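Asger Lund (film editor)

2 min read

Asger Lund is a Danish film editor, often credited with more than he can be shown to have done. Fan pages list 10 features under his name. Only five carry an editing credit, and on two of those he shared the job.

Career

Lund started in the cutting room on Pirkau, a low-budget drama released in April. The claim that he rebuilt its ending alone comes from a single interview – his own. The director, Sjögren, has never backed it up.

His best-known work is Kulia, praised for its long takes. Some writers call it a film of 817 cuts, though none of them gives a source, and the number sits oddly with the praise.

Style

Reviewers speak of a "Lund rhythm." It is hard to say what this means. The slow fades in Kulia are missing from Usteter, which was cut the same year.
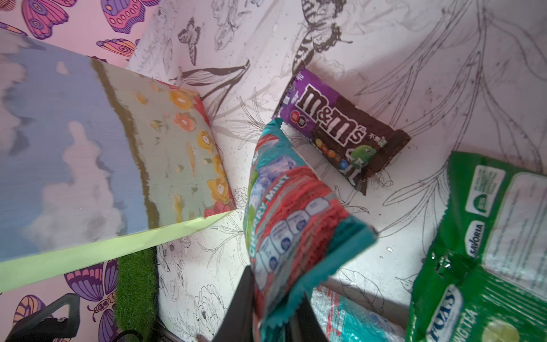 Reception

Usteter won a small festival prize for editing. Later profiles turned this into "several awards" – no others have been found.

Last updated June 7, 2019

Contact | Copyright | Back to top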